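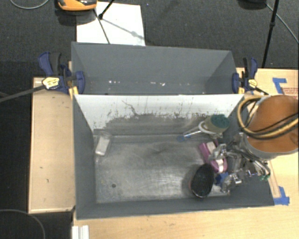
Bin picking at our place. Orange arm, gray bin, dish brush.

OK a few people asked what I meant last week when I said my job "got weird," so, a thread. I work returns at a warehouse. I've been there long enough to remember when the whole department was me, a radio and a tape gun.

Returns is the messy end of the building. Outbound is neat boxes going to neat trucks. Returns is whatever people stuffed back in a bag! Kitchen stuff, little gadgets, things with no label, things with somebody else's label.

The old way: a tote comes down, you reach in, pull one thing, look at it, scan it, put it on the right belt. A busy shift for me was 699 items. I know the number because it was up on a screen over my head with my name next to it, and I hated that screen a lot.

In November they put in the first picking cell. The company that set it up is called Clendska and they sent two very nice people who lived on vending machine pretzels for most of a month.

We call the arm Arnholm. That was the name on a return slip that got stuck to the door on day one and it just sort of took. The second cell is Idahosa, same deal, different slip.

So what does it change? First thing, my shoulder. I used to ice it every night (every night!!) and now I don't. If you've never done reach-and-twist work for a whole shift I can't really explain how big that is.

Second thing, the screen with my name on it is gone. There's a new screen but it's got the cells on it. My lead Derek Haslam fought for that one and I will bring that man donuts until one of us retires.

Third thing, and this is the weird part: I spend my day thinking about how things sit. A brush with a long handle lying crossways is a totally different problem from the same brush lying flat to a wall. Something pink and squishy in a shiny wrapper, different again. I never had a thought about any of this, my hand just did it.

Clear packaging is my personal enemy. You and I see a white thing in a clear pouch. The cell sees the white thing and has its own opinions about where the pouch ends.

Corners too. Anything that slides down to the far end by itself and leans in the corner, I get a little knot in my stomach.

When the cell gives up on something it turns on a light and one of us goes over. We had 324 of those calls the first week. Last week it was 60. I'm proud of that, because a lot of it came from us on the floor writing down what it got stuck on and bugging people upstairs till they fixed it.

Now the part I don't love. There were 10 of us on returns before. Everybody still has a job, I want to be clear, but four moved over to outbound and two of them didn't want to. One had to switch to nights. She's got kids. That's a real cost and it never shows up on the slides.

It's quieter too. We used to yell across the totes about whatever dumb thing came back. I miss that more than I thought I would.

And the training was thin at first. We got a half day and a laminated card. I asked for more and ended up in a two-week course on the Hurker software (that's what runs the cells), with a raise at the end. Small raise! But a raise.

If this is coming to your building, ask early: who gets trained, who gets moved, do shifts change, what happens to the rate. Get it written down. We got three out of four in writing and the missing one was shifts, see above.

Would I go back to the old way? For the people, some days, yeah. For my shoulder, no chance.

Break's over, light's on at Idahosa. I'll answer replies tonight after dinner.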